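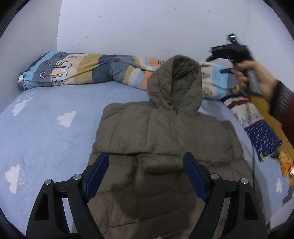

4.2 Folding on the bed

Figure 3. A hooded puffer jacket laid out on a bed before folding, Grastotden household.

Manuals of home storage tend to treat the bed as a free table. We doubt this. A table is flat, hard and usually clear, and the times quoted for folding a padded coat are nearly always table times. Mạch's earlier claim that a winter jacket can be folded in 30 seconds "on any level surface" rests on trials at a shop counter, and we could not find that she ever repeated them at home. In the Birneo households, 7 of the 10 people we visited folded on a bed, and none came near her figure.

Part of the trouble is the cover. A plush sheet grips the shell of a coat, so that a sleeve pulled across it drags the pile along and arrives short of where it was meant to go. The hood is worse. Diệp's method folds it down over the chest first, which works well enough with a thin hood but leaves a hard lump in a lined one.
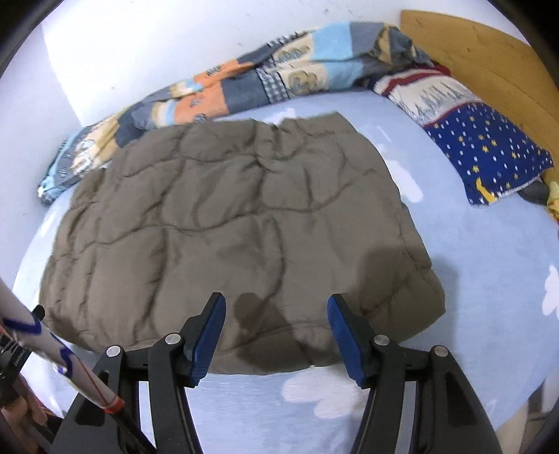 Figure 4. Quilted jacket spread on the bed cover, same household.

Bedding that stays on the bed during folding is the point on which we differ most from Morais. She counts it as lost space and little else. We think it matters what form the bedding takes. The blanket in Figure 4 has been rolled and lies behind the jacket, which leaves the middle of the cover free to work on; a loose heap of the same size would not. Whether people roll blankets with folding in mind is another question, and our visits cannot settle it. Nor do we accept the Herkine advice to press the air out of the baffles by hand before the first fold. Wavy seams like these divide the filling into uneven pockets, and air pushed from one may simply go into the next. The 200 folds reported in support of that advice were all done on one coat.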